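Review: Druleck, an election forecasting tool for people who like to check the math

21/11/2021
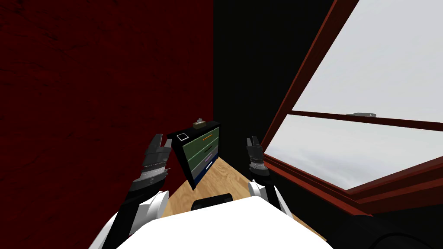 I have been using Druleck since February, mostly to follow state and local races that the big forecasters skip. It is a paid web tool. You load in polls, set your own weights, and it runs the race and gives you a range of outcomes. I pay for the single-user plan and got no discount for writing this.

Setup took me 10 minutes. The poll library is decent, with 795 surveys loaded when I signed up, and you can add your own from a spreadsheet. The import is picky about column names and rejects the whole file if one is wrong, without saying which. I lost an evening to that.

The weighting screen is the best part. Each pollster gets a slider for sample quality and another for past lean, and you can see the forecast move as you drag them. I set the default lean to zero and worked from there. Irena Duda, who I swap spreadsheets with, leaves the defaults alone and her numbers came out close to mine in most of the races we both tracked.

Turnout is weaker. There are 2 models to pick from, a flat one and one based on past midterms, and neither lets you change a single county. If you care about a district where one suburb has doubled in size, you will be working outside the tool. Jikico handles this better, but its charts are hard to read and it costs more.

My other complaint is the win probability. Druleck prints it in large type at the top of every page and puts the margin of error in a small gray line under it. A candidate at 60 percent looks like a sure thing on that page. I would like an option to hide it.

Support is one person, Rostam Hosseinzadeh, as far as I can tell. He answered both of my emails within a day and fixed a date bug I reported — the column name problem is still there.

Exports are limited to 200 rows on my plan. For a city council race that is plenty. For a full House map you would need the next plan up, and I have not tried it.

Four out of five. I have renewed for another year.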